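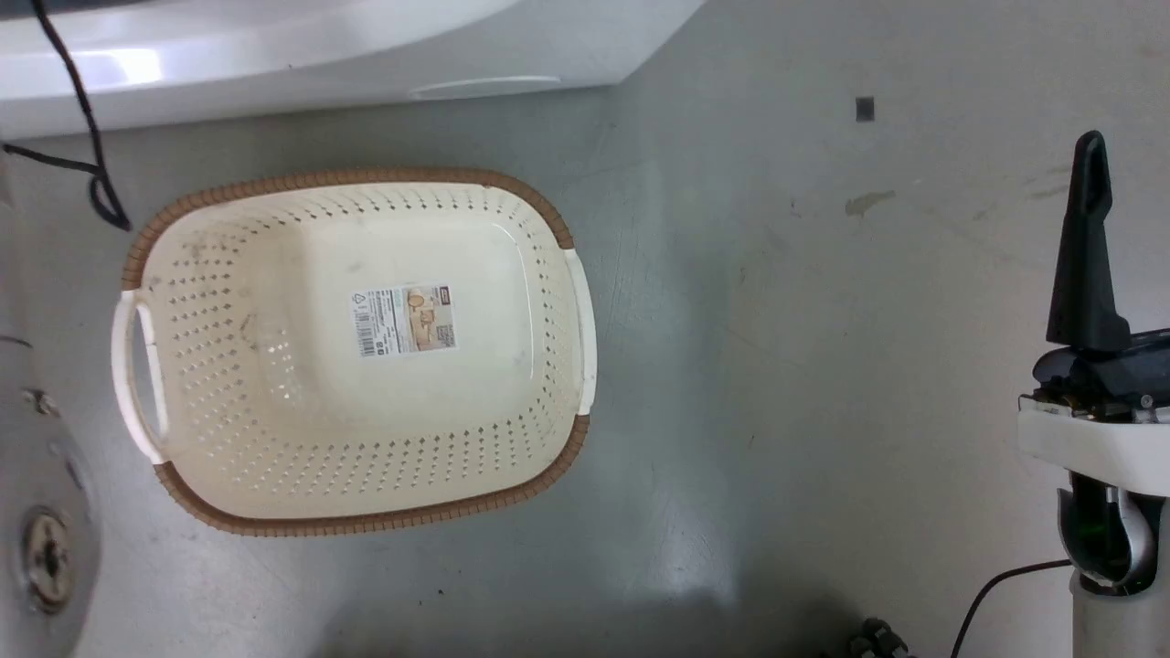 Waltraud Frei had expected the Okport laundry morning to draw a handful of neighbors, and she says she is still a little stunned that the sign-up sheet ran onto a second page - "and then people started bringing their mothers!"

The Rudum Wash House opens its doors again in March 2026 after a full winter of repairs, and everyone in Okport is invited. The old building on Aigner Street has new pipes, new drains and a drying room with proper windows that open (the old ones had been painted shut for longer than anyone can remember). It will run as a shared neighborhood laundry, with 200 household memberships available in the first year.

Members pay by the load, and the first 100 households to join get their January-through-March fees waived next year. Work on the building was paid for by small local gifts, most of them under $200, along with a $2000 grant from the Hisine Fund that covered the drying racks.

Opening day starts at 10 a.m. with coffee and a stain-removal class led by Frei, who will take on grass, beet juice and candle wax, in that order. Bring something you have given up on. There will be a mending table all afternoon, a swap rail for children's clothes, and a short talk on washing wool by hand - a real treat for anyone who has ever shrunk a favorite sweater.

Entry is free and no booking is needed, though places in the class go quickly. Membership forms can be picked up at the front desk or at the Okport library. The wash house is step-free from the Aigner Street side, and parking is behind the bakery.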